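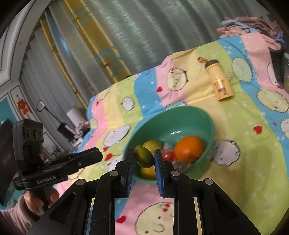 Minutes of the Regular Meeting of the Emham Community Food Share
Posted by the Recording Secretary – May 25, 2019

The meeting was called to order in the lower hall and a quorum was declared. The minutes of the previous meeting were approved with one correction: the supplier of the shelving is Amrani, and the invoice has been paid in full. Members then took up the contents of the weekly household parcel. It was reported that fresh fruit remains the item most often requested, and that citrus keeps well between deliveries. It was agreed that an orange, a lime and wrapped candies, set together in a bowl, make a suitable model for the small welcome gift given to new households, and that the gift will be offered in that form through September.

2 shares | 0 comments

Deliveries. The Ploneck route now serves 21 households. A request to add the streets north of the rail crossing was discussed at length. Drivers have asked that the order of stops be left as it is until the bridge work is finished. The request was tabled.

Cold storage. The second refrigerator has been out of service since the last meeting. Two repair quotes were received, one for $400 and one for $480. The higher quote includes a new door seal and a return visit. Motion to accept the quote of $480. Seconded. Carried, with one member opposed.

Rirketance Hall. The hall has offered the use of its side room for sorting on delivery mornings. The room has a sink and a ramp – the present room has neither. Members asked whether the side entrance could be unlocked before the office opens. The Secretary will write to the hall and report back. No action was taken on the question of rent.

Containers. Households are again asked to return crates and egg cartons clean. A notice will go into each parcel in English and Spanish. Glass jars without lids will no longer be accepted.

Other business. A member asked that the parking lot be swept before the plant sale. The sale will open with 20 tables, and late applications will be placed on a waiting list.

The meeting was adjourned.

This site uses cookies. By continuing to browse you accept our use of cookies.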